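News > Workshops > Robot Club > Gripper fault

Sticky gripper keeps the Istov robot club on its toes

What a night at the Istov robot club! We had a gripper that wouldn't let go, a tray that nearly went over and the best turnout we've had since August, all before the kettle had boiled.

The trouble started with the Stulliter, the two-fingered hand tool the club has been building up over the summer and autumn. Members squeeze it, the fingers close on whatever is in front of them, and the same fingers are meant to go on the arm once the club is happy with them. Glenys Wynne was taking her turn at the sorting job, picking toys and bits of clothing off a tray and setting them down on the table, when the jaws closed on a soft toy and stayed closed. She let go of the handle. Nothing. She tried to open them by hand and the whole tray came up with the toy, because one fingertip had hooked itself under the rim.

Gheorghița Manole was quick to get a hand under the far end, so nothing hit the floor and no one was hurt. Glenys got a small pinch on the thumb, had a cold cloth on it for a few minutes and was back at the table well before supper. It has still gone in the incident book, as it should.

Then came the fun part, which was finding out why! Vasilică Tudose had the tool in pieces on a towel inside half an hour, with most of the club leaning over his shoulders. The first guess was the return spring. It looked fine. The second guess was fluff, and there was certainly plenty of that – anyone who has been picking up plush toys for weeks will know what comes out of the joints – but cleaning it out made no difference either. The jaws would close and open sweetly eight or nine times in a row and then jam again, always near the end of their travel.

It was Roxana Sandu who spotted it. One of the pivot pins on the left side had crept out of its seat by a hair, and when the jaws were nearly shut the end of the pin was catching on the arm beside it. A light squeeze wouldn't do it. A good firm squeeze, the sort you need for something slippery or heavy, would pull the arm across just far enough to lock. Roxana has been keeping the club's log on the tool and was able to tell us it had done 3454 grips up to that evening, which got a cheer. The last time those pins were checked was at 800. So there's a lesson for all of us, and the log now has a column for it.

The pin has been pressed back and held with a retaining clip, and the matching one on the other side has been done as well. Doina Kneževič, who looks after safety for the club, has also asked for three changes before the tool goes anywhere near the arm, where a jam would have a motor behind it. There will be a pull-cord release that opens the jaws whatever the handle is doing. Pins get checked every 800 grips from now on, with a dab of paint across each so any movement shows up. And the tray gets clamped to the table, which had been on the list for a while and kept slipping down it.

Hadgu, who machine the aluminium blanks for us, have been very good about it and are cutting a new set with a deeper seat for the pin. We should have those in a fortnight.

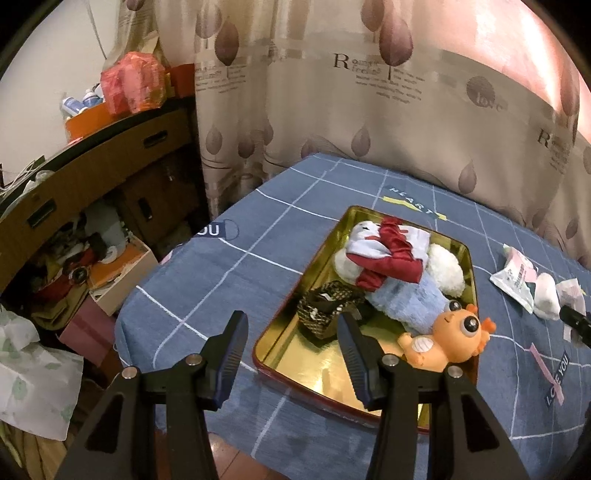
Sorting is still the best test we've found for the Stulliter, and it would be a shame to make it any tamer. Foam blocks tell you very little. A tray of odds and ends is another matter altogether, and the one on the grid-patterned cloth has a bit of everything: a crumpled red and white satin garment lying over the plush, an orange rubber animal with great bulging eyes tipped on its side, and a woven pouch sort of thing across from it. Satin slides, plush squashes and rubber grabs back, so each of them wants a different squeeze. The rubber toy is the one to watch, as it tempts you to grip harder than you need to, and a hard grip is just what set off the jam. Glenys reckons she could feel a click through the handle the moment before it locked. If you feel anything like that, stop, put the tool down and call out.

The repaired tool will be back in use at the next club night, hand-held only and with the release cord fitted. Vasilică would like at least two people on it at a time, one squeezing and one watching the pins. If all goes well it will go on the arm for the Zosance open day, and Gheorghița is already talking about letting visitors have a go.

New members are very welcome, and you don't need to know the first thing about robots. Bring a toy you don't mind seeing squashed.

Posted 4/27/18

Contact us | Copyright Istov Robot Club | Back to top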